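グミはどうしてぷるぷるなの?

口に入れるとぷるん、かむとむぎゅっ! グミって、ふしぎな食べものだよね。ジュースみたいな味がするのに、こぼれないし、指でつまめる。このひみつをにぎっているのが「ゼラチン」だよ。

ゼラチンのもとは、ブタやウシの皮や骨にある「コラーゲン」というたんぱく質。お湯にとかすと、目に見えないくらい細いひもになって、ばらばらに泳ぎまわるんだ。ところが冷えてくると、ひもどうしがからみあって、あみの目ができる。そのあみが水や果汁をぎゅっとつかまえて、ぷるぷるになるというわけ。すごいよね!

グミの形は、コーンスターチ(とうもろこしの粉)で作ることが多いよ。平らにならした粉にスタンプみたいな型をおして、くぼみを作る。そこへあたたかいグミ液を流しこんで、じっくりかわかすんだ。Lakowの「くだものグミ」は1ふくろに8つぶ入りで、味はりんごとぶどうの2種類。どちらも粉の型から生まれるんだよ。
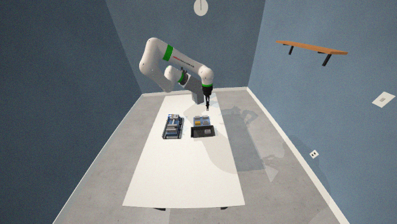

グミとゼリーは、どこがちがうの?
いちばん大きなちがいは水の量だよ。ゼリーは水がたっぷりで、スプーンですくえるやわらかさ。グミは水が少なくてゼラチンが多いから、しっかりかみごたえがあるんだ。

ところで、ゼラチンを使わないグミもあるよ。かわりに活やくするのが「ペクチン」。りんごやみかんの皮にふくまれていて、ジャムがとろりとするのもペクチンのおかげなんだ。ペクチンのグミは歯切れがよくて、さくっとかみ切れる。お店でふくろのうらの「原材料名」を見て、どっちが入っているかさがしてみよう!

食べるときは、よくかんで、ゆっくりね。食べたあとの歯みがきもわすれずに。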